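### 4.3 Échecs dus aux ombres portées dans le simulateur

Parmi les 500 épisodes exécutés avec la politique Tsikata, une partie des échecs ne vient ni de la planification ni du contact. Le bras s'arrête avant la saisie, ou bien il ferme les doigts trop tôt, à une hauteur où l'objet ne se trouve pas encore. Nous avons d'abord soupçonné le modèle de frottement, que nous avions modifié en juin. Audrey-Anne Cloutier a relancé les mêmes graines avec l'ancien modèle et les arrêts sont restés aux mêmes instants.

L'examen des vues du poignet nous a conduits vers le rendu. Dans le simulateur Braltau, la carte d'ombres a une résolution fixe pour toute la pièce. Quand la caméra est très proche d'un plateau, un seul élément de cette carte couvre une grande surface apparente, et le contour de l'ombre prend une forme en escalier. L'estimateur de profondeur, entraîné sur des contours nets, peut interpréter ces marches comme le bord d'un objet réel (figure 6).

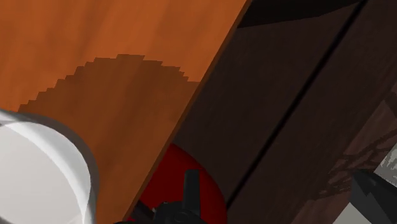 **Figure 6.** Vue rendue dans le simulateur : ombre au contour en escalier sur le plateau orange, avec une partie de la pince en bas, devant une forme rouge.

Pourquoi le filtre de sécurité n'a-t-il pas rejeté ces fausses détections ? Le filtre vérifie seulement la stabilité dans le temps : un obstacle présent pendant 5 pas consécutifs est accepté comme réel, et une ombre projetée par un objet fixe satisfait facilement à ce critère.

Le comportement qui suit dépend de la position du faux bord. S'il est placé entre la pince et la cible, le contrôleur déclare une collision imminente et bloque le mouvement. S'il est placé sur la cible elle-même, la hauteur estimée augmente d'environ 2 cm et la fermeture est commandée trop tôt. Le deuxième cas nous paraît plus grave, car aucun message d'erreur n'est produit et l'épisode continue comme si la saisie était correcte.

Pour isoler la cause, nous avons choisi 50 épisodes échoués et nous les avons rejoués sans ombres portées, toutes les autres conditions étant identiques. Les arrêts injustifiés ont disparu dans la majorité des cas. Brock MacDonald a ensuite réactivé les ombres avec un filtrage plus doux des contours. Le résultat est intermédiaire, et le temps de rendu devient gênant pour l'entraînement.

Nous n'avons pas encore vérifié si le même défaut existe sur la plateforme réelle de Stotport. Les ombres physiques n'ont pas ce contour en marches, mais une caméra de faible résolution pourrait produire un effet voisin. Dans les expériences de la section 5, le filtre exige aussi un accord entre la profondeur estimée et la géométrie connue du plateau.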